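Section 4: Setting up your Flundach worktop composter

Welcome back! If you have followed Section 3, your Flundach is out of its packaging, the transit tape is off the lid and you have found the little bag with the charcoal filter and the spare seal in it. (It is usually tucked inside the lower tray. Do have a look before ringing us about a missing one.) In this section we will choose a home for the composter, lay the bedding, put in the first scraps and see you safely through the first few weeks.

Set aside a quiet half hour. There is nothing difficult to do, but it is much nicer to do it without somebody wanting their tea cooked on the same worktop.

4.1 Choosing a place

The Flundach likes the same sort of spot that you would choose for a bread bin: level, shaded and out of the draught. Good places are the end of a worktop, a utility room shelf or the floor of a larder with a bit of air moving through it. Leave a hand's width free behind the unit so that the rear vent can breathe.

CAUTION: Do not stand the composter on top of a fridge, boiler or tumble dryer, or next to a hob. The starter culture suffers in the heat and will not recover if it is badly cooked.

CAUTION: The unit is heavy once the trays are full. Lift it with both hands under the base, never by the lid.

4.2 Preparing the bedding

The bedding block is the brown brick wrapped in paper. It looks very small for the job, and every year we have letters from kind people worried that they have been sent half of one. Give it some water and it will swell up beautifully.

1. Unwrap the block and put it in a washing-up bowl or bucket.

2. Pour over 2 litres of lukewarm water. Tap water is fine.

3. Wait until the block has softened, then break it up with your fingers. Go right to the middle, where there is often a stubborn dry lump the size of a walnut.

4. Squeeze a handful. A drop or two between the fingers is just right. If it streams, spread the bedding on newspaper for an hour and try again.

5. Tip the bedding into the upper tray and level it off with the flat of your hand. Don't press it down.

6. Sprinkle the whole sachet of Wokov starter over the top, and stir it into the surface with a fork.

7. Fit the lid and leave everything alone for 72 hours.

Note: A faint smell of mushrooms during this time is perfectly normal, and rather pleasant once you are used to it. A white bloom on the surface is normal too, and can be stirred in.

4.3 What to put in first

After the rest period the composter is ready for its first meal, and this is where most of us get carried away. It is very tempting to empty the whole of Sunday lunch into it. Please be patient for a little while! The culture is still settling, and a small amount of soft, plain fruit and vegetable waste is what it manages best.

Good things to begin with are strawberry tops, banana skins, lettuce leaves, cucumber ends, melon rind cut small, and the tired bits at the bottom of the salad drawer. Banana skins do take longer than you would expect, so snip them into strips with the kitchen scissors, and peel off any fruit stickers before they go in. The stickers never rot, and you will be picking them out of your flower pots years later.

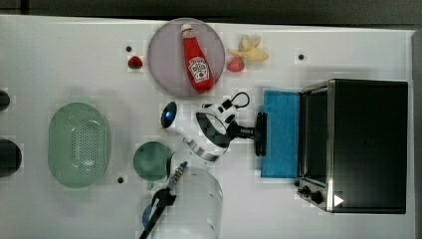 Go gently with anything that has been dressed or sauced. A smear of ketchup on a lettuce leaf will do no harm, but a plateful of leftovers swimming in it brings salt and vinegar into the tray, and the culture dislikes both. Scrape the plate into your ordinary food waste, or give the vegetables a quick rinse and let them drain well before adding them.

Please keep the following out altogether, however well established your composter is:

Meat, fish and bones
Cheese, cream and butter
Cooking oil
Cat litter
Tea bags with a plastic mesh
Anything labelled compostable that feels like plastic

Onion and citrus peel are allowed later on in small amounts. Leave them out for the first month.

4.4 The first feed

1. Chop your scraps to the size of a postage stamp, or as near as you have patience for.

2. Lift the lid and make a shallow hollow in one corner of the bedding.

3. Put in one level scoop of scraps, using the green scoop supplied.

4. Cover them over with bedding so that nothing shows. Uncovered fruit is what brings the flies.

5. Close the lid until both catches click.

6. At the next feed, move on to the next corner, and so on around the tray.

Feed every other day to begin with. Once the scraps in your first corner have softened and gone dark, which takes some 10 days in a warm kitchen and longer in a cold one, you can move up to a scoop a day.

Note: If you are going away, simply don't feed it. Give it a stir, dampen the surface, close the vent halfway and enjoy your holiday.

4.5 Looking after the filter and the drain tap

The charcoal filter sits under the round cap in the lid. Turn the cap anticlockwise, drop the filter in with the printed side upwards, and turn the cap back until it stops. Filters from the Kallberg range fit all models with a round cap. The older square-capped model needs the Huamán adaptor ring, order number 33, which is listed on the spares page at the back of this guide.

Open the drain tap once a week over a jug. You may get a cupful or you may get nothing at all, depending on what you have been feeding it. The liquid is far too strong to use neat, so water it down until it is the colour of weak tea before giving it to your plants.

CAUTION: Do not drink the liquid, and keep the jug out of reach of children and pets. Wash your hands after emptying the tap.

4.6 If something seems wrong

Sour smell: too much fruit, too quickly. Stop feeding for a few days and mix in a handful of torn cardboard.

Small flies: bury the scraps deeper and lay a sheet of damp newspaper over the bedding.

Nothing happening: the bedding is probably too dry or the room too cold. Sprinkle on a little water, and try a warmer spot.

Lid will not close: check that the seal is lying flat in its groove, particularly at the back hinge.

If none of this helps, write to Miroslava Chornovol on our customer desk, and tell her what you have been feeding it and where it stands. Section 5 deals with adding the second tray.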